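Wekgate Workshop Users Group
Minutes of meeting, May 23, 2018

Present: Concetta Valentini (chair), Hubert Szulc, Magdalini Panagiotou, Valdis Lukoševičius (minutes)
Apologies: Elżbieta Szewczyk

1. Previous minutes
Accepted with one correction. Item 4 should read "Dedstead store", not "Dedstead office".

2. Ceiling and lighting, large room
H. Szulc tabled the electrician's report. Glare on polished and gloss black surfaces remains the main complaint from bench users. Two options were costed: diffusers on the existing fittings, or relocation of the row nearest the benches. M. Panagiotou noted that relocation requires a licensed contractor and 12 days' notice to building management. Diffusers preferred.
Action: HS to obtain a second quote from Jemimden.

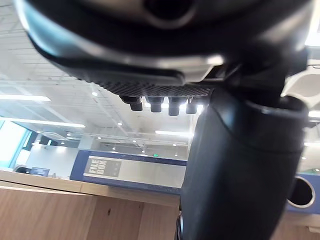

Ceiling access for the work will be by mobile scaffold only. Ladders are not to be used over equipment. Benches to be covered before any fitting is opened, and covers to stay on until the floor has been vacuumed.
Action: MP to confirm scaffold hire.

3. Room layout
C. Valentini proposed a clear aisle of 1200 mm along the full length of the room. VL asked that power leads crossing the aisle be rerouted overhead. Agreed in principle, subject to a load check on the catenary wire.
Action: VL to circulate a marked-up plan.

4. Consumables
Spend to date is $200 over the allocation, mostly cable ties and floor tape. Song account to be reconciled before the next order. Reorder level for floor tape set at nine rolls.

5. Other business
Annual electrical test and tag moved forward from December. Date to be advised.

Meeting closed 4.30 pm.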